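## Chapter 4: Supply and Movement in Board Wargames

A map on a table measures distance in hexes, areas or points. A campaign measures it in days and in tonnes of fodder. This chapter is concerned with how designers convert one into the other, and with what is lost when they do.

The working case is *Radwan*, a two-player operational game with 236 counters and a map of 19 areas. One side holds the river town of Novville; the other must reach it from the depot at Janovden before the last turn. Both sides draw supply along roads, and a road can carry only a fixed number of units in a turn.
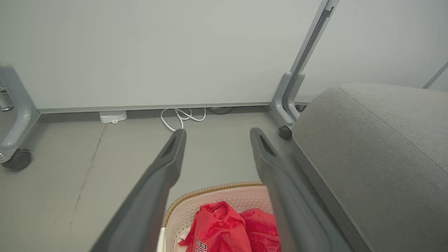
What does it mean for a unit to be out of supply?

A unit is out of supply when no unblocked line of road areas joins it to a friendly depot at the start of its own turn. It may still defend at full strength, but it moves one area only and may not attack.

The rule is short, yet most of the play in *Radwan* follows from it. A single cavalry counter placed on the Jorska crossing will halt a much larger force without fighting it. The attacker must then detach units to guard the road, and the force that arrives at Novville is smaller than the one that left Janovden.

Section 4.1 sets out three methods of tracing supply: by range, by route and by stored points. Section 4.2 compares them using a record of 1,043 turns of play. Section 4.3 deals with weather, which in *Radwan* closes the hill roads until June. Readers who have not yet worked through the movement exercises in Chapter 3 should do so before going further, as the terrain costs given there are used without further comment.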